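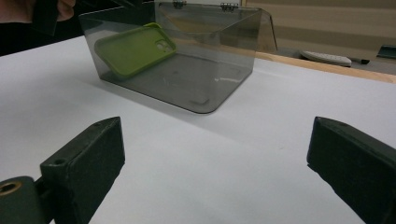

Lime-green phone case in a smoky-gray acrylic box.

Return of a phone and accessories after leaving a job: what counts as "complete"?
Posted in Work and Employment, Mar 18, 2025

Aarti Gautam

I left my position at Sovstead in good standing and was asked to return all company equipment by prepaid mail. The return form listed a phone, a charger, a protective case and a building badge. I sent the phone, the charger and the badge in one package and kept the tracking receipt. The case was not included. The one supplied to me cracked during my first year and I threw it away, then bought a replacement with my own money.

The payroll office has now written to say that my equipment return is "incomplete" and that $55 will be withheld from my final check until the matter is settled. The letter does not say whether this is the price of the case, a handling fee or both. I signed an equipment agreement when I was hired, but I was not given a copy and I no longer have access to the staff site.

I would appreciate guidance on the following. May an employer hold back part of a final check over an accessory? Am I expected to hand over a case that I paid for myself? And to whom should I write, given that my former supervisor has also left the company?

I live and worked in the same state and was paid by the hour.

Raffaele Messina

The rules on deductions from a final paycheck are set mainly by state law, and they differ a great deal. Some states do not allow an employer to deduct the cost of lost or damaged equipment at all. Others allow it only where the employee has agreed in writing. Federal law adds a further limit for hourly staff: a deduction for items that are mainly for the employer's benefit may not bring pay for the workweek below the minimum wage. The first step is therefore to read the wage deduction page published by your state labor department.

The second step is to obtain the agreement you signed. Write to the payroll office, with a copy to human resources, and ask for the following:

A copy of the signed equipment agreement.
An itemized statement showing how the $55 was reached.
The section of the agreement under which the amount is being withheld.
The date on which the amount will be released or the decision made final.

Send the request by e-mail and keep the reply. Attach the tracking receipt and state plainly which items were in the package. Mention that the original case was damaged in ordinary use and give the month if you remember it. Many agreements make an exception for normal wear, and a phone case would be a reasonable thing to place under that heading.

As to the replacement, an item you bought yourself and were never repaid for is generally yours. Please check your old expense reports before stating this in writing. If you claimed the cost and were reimbursed, the position is different and the case should be sent back.

If you receive no answer by the date your final wages are due under state law, you may file a wage claim with the labor department. The process is usually free and does not require a lawyer. Small amounts are accepted. I assisted a former colleague at Greco with a claim for $57, and the office handled it in the same manner as a larger one.

Do not sign any release or "final settlement" form while the deduction remains open, unless you have read it in full and accept its terms.

Samuele Ruggiero

Just mail them a case. It will cost less than the time spent on letters. When I left Erton they wanted a laptop sleeve back, and I sent one of a similar size and heard nothing further.

Amedeo Messina

I would advise some caution with the previous suggestion. Sending a substitute item without explanation may be read as an admission that something was owed. If Ms. Gautam prefers to settle the matter that way, a short cover note should state that the item is a replacement, offered without accepting the charge, and should ask for written confirmation that the account is closed.

I agree with Raffaele on the remaining points and would add one. Ask payroll whether the amount was taken before or after tax, and check the pay stub when it arrives. In my own case at Predetau the deduction was later refunded, but the stub was not corrected until June, and the year-to-date totals had to be fixed separately.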